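Sadao Yokoyama's workshop is half a unit at Rakwood, on the Punstead side, shared with a bike repairer and a woman who restores clocks. He moved his bench in last September and has been building a small sorting arm, called Nirnel, most Saturdays ever since.

"I wanted something that could pick up awkward things," he says. "Anyone can grab a cube! Well, I couldn't, for the first 50 tries, but you know what I mean."

So the work surface is a mixture. There's a green wooden block for easy wins, then a toy carrot, which he loves ("shiny, ridged, pointed at one end, a complete pig to hold"), and a crumpled red thing a bit like a rose. The walls are brown paper and tape, blue and black.

"I did price up a proper bin," he says, "but paper's brilliant. If the arm swings wide it just crumples, and I squash it back and carry on."

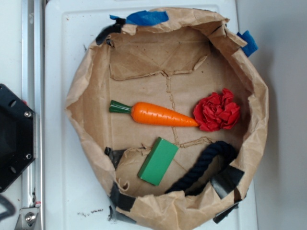
## Getting it to let go

Picking up came quite quickly in the end. Dropping things was the trouble. The first set of fingers had rubber pads so sticky that the carrot came back up with them, and Sadao spent 4 evenings filing and re-gluing.

"Then one night it put the carrot down, clean as anything, and I shouted so loud the clock lady came running."

His best run so far is 78 picks without a miss. He's now rewriting the part that chooses what to go for first, and he can't wait to try it on socks.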